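Panel shop is getting robot arms for kitting. What happens to the kitters?

Posted by Kiran Dhillon in Shop Floor

I kit parts for control panels at Gadard. Breakers, terminal pieces and buttons go into blue trays, and the wiring bench takes it from there. In July they set up two arms on a papered table with a tape grid. So far a tray gets two parts. My lead says no layoffs, but nothing is in writing. Has anyone been through this? 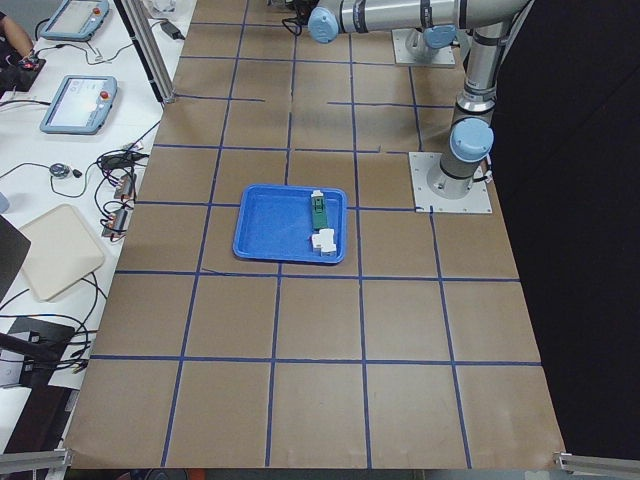

2 replies

Vandana Kushwaha

We did this at Jorkley. Four things changed for me:

Picking went from most of my shift to the odd sizes only.

I started checking trays before they went to wiring. 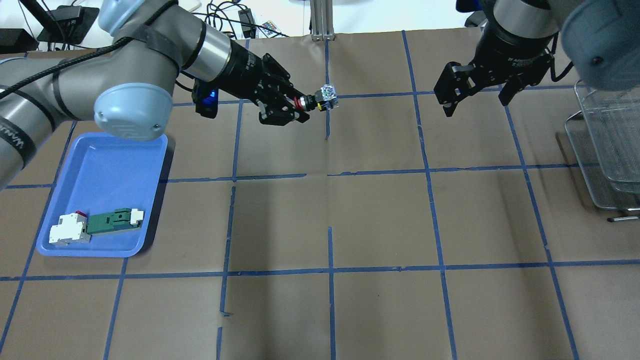 One arm holding a part over the grid, the other with its fingers open.

I also had to learn the pendant, and that took longer than the two days they planned.

Breaks got harder. When the cell stopped, someone had to be there — usually me.

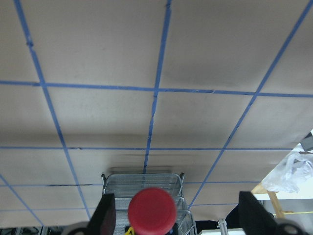 Pay is what I would ask about first. Our job title stayed "kitter" for a year while we did setup work, and the raise came only after we wrote down our tasks. Keep your own list from Friday on. Put in the small stuff too, like restocking the wire mesh trays and setting out the red stop buttons. Ask who signs for a wrong tray. 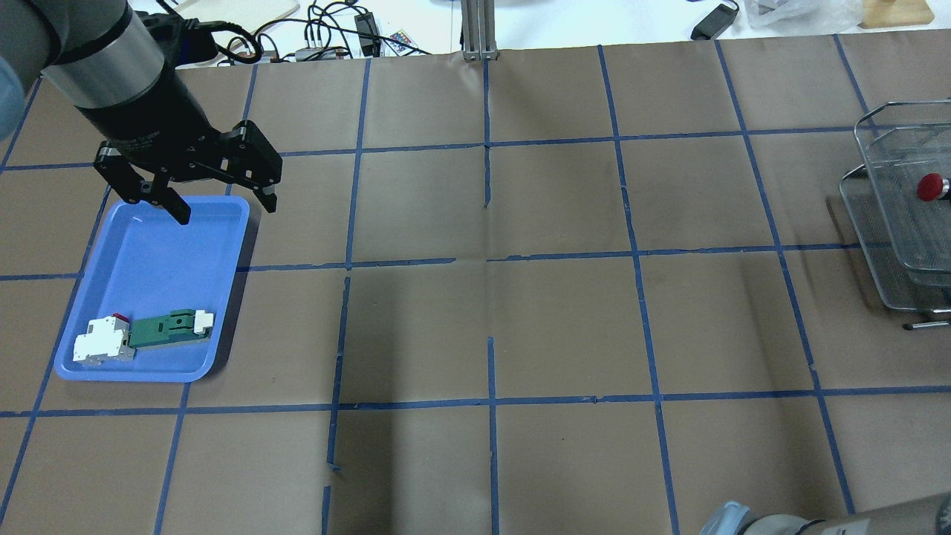

Breaker and green part in the tray, gripper above it.

Vishwakarma

same at my place, they cut the night shift and kept days. get it in writing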